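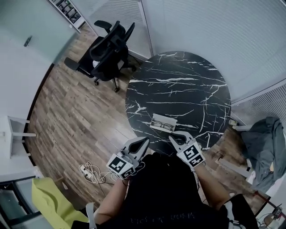

Picture card with eyeglasses on the marble table.

Home Projects Reports Partners Contact

Search this site Enter keyword Go

Kassa Evening Lessons: second progress report to the Fellus fund
Prepared by Povilas Dzene, June 2, 2022

Dear colleagues,

With this report I inform you how the work was going since the first payment. The lessons are for adults who came to our town recently and who need the language for work, for the doctor and for the school of their children.

Students and groups

In this period 217 adults were registered, and 177 of them stayed until the end of the term. Most who left found a job with evening shifts. We asked them if a morning group would be good, and enough people answered yes, so we opened one in the library room. It is small but the attendance is better than in the evening.

The beginner group was too mixed in the first weeks. Some people could not read in any alphabet, and others had a university diploma and were bored. Fasil Tefera divided it in two after the first test. I should have planned this from the beginning, and in the next budget it is written as two groups.

Materials

The textbook which we named in the application is out of print. We wrote to you about this in the winter and you agreed to the change. In its place the teachers use picture cards of things from daily life, with one photo on each card. We have now 768 cards in the set, sorted by theme: clothes, kitchen, health, street, office. The health theme is used the most. The tools theme is still weak, and two teachers asked for more words from construction.

The cards were printed by Trutitik. The first delivery had a wrong cut on one side and they printed it again without payment. The paper is thick enough, but the corners become soft after a few months, so we want to order a cover for the most used themes.

Money

From the line for printing we have 700 euros left. I ask for your permission to move this sum to the line for child care, where we spent more than planned. Parents of small children come only if there is someone to stay with the children in the next room. The full table with receipts was sent to your office separately.

What was not done

The listening exercises are not recorded. Flaturik, the studio that offered us a low price, moved to another building and could not give us a date. We will look for another place, and I expect to have the recordings ready in August.

The final test for the upper group was moved by two weeks. The results will be in the next report.

With respect,
Povilas Dzene
Project coordinator

This website uses cookies to improve your visit. Accept Settings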